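Bring back the family movie night, and make it the same movie

Every Friday at our place the couch gets pulled out from the wall, the good blankets come down from the hall closet and four of us sit down to watch one movie. One! We've been doing this for three winters now and I love it more every week, so I'm going to make the case for it, loudly, to anybody with kids and a screen.

I know how it goes in most houses, because it's how it went in ours. The youngest had a cartoon going on the tablet, the older one was watching somebody else play video games, my husband had the hockey on and I was in the kitchen with half an episode of something. We were all home and all being entertained, and by bedtime we hadn't laughed at a single thing together. I missed that. I grew up in a house with one television and 14 tapes, and I can still recite most of them with my brother.

What got us started was a DVD of Perron, the old animated one about the train station pigeons, which I found at a library sale in December. The kids groaned. It's slow, the songs are odd and nobody in it has a catchphrase. Twenty minutes in, my daughter had moved over to sit against my legs, and by the time the pigeons reached the clock tower they were both asking if there was a second one. (There is. It's called Prilonow and it's even stranger, and we've now watched it four times.)
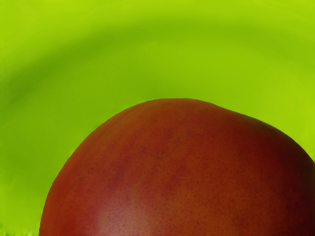
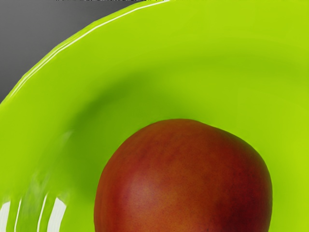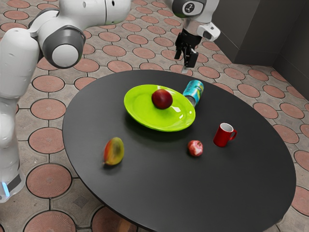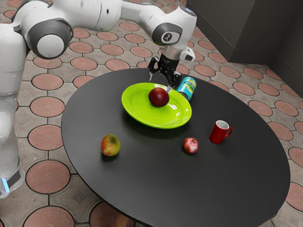 My one firm opinion is that the kids shouldn't always get to pick. We take turns, youngest to oldest, and whoever's turn it is gets no arguments from the rest of us. I've sat through Avby and its sequel with a smile on my face, and in return my son gave a fair shot to a black and white comedy with subtitles. He read every line out loud to his sister in different voices. I wouldn't trade that evening for anything in a theatre.

My neighbour Todor Kadrić thinks I'm being sentimental. He says children today have a catalogue of 3,000 titles at their fingertips and it's silly to pretend they don't. Fair enough, but have you watched a seven-year-old scroll through a catalogue? Ours could use up half the evening at it and end up with something she'd already seen. A short stack of discs on the shelf is a kindness at that age – she picks one, we press play, off we go.

And please, stay for the credits! We started doing that with Climska, where there's a bit of music at the end that's lovelier than anything in the movie itself, and now it's when all the best talking happens. Why did the grandfather lie about the boat? Would you have gone back for the dog? My son, who tells me school was "fine" every day of the week, will go on about that dog until his popcorn's stone cold.

Tonight is my pick, and I've been saving a musical for it. There'll be groaning. I've already hidden the remote.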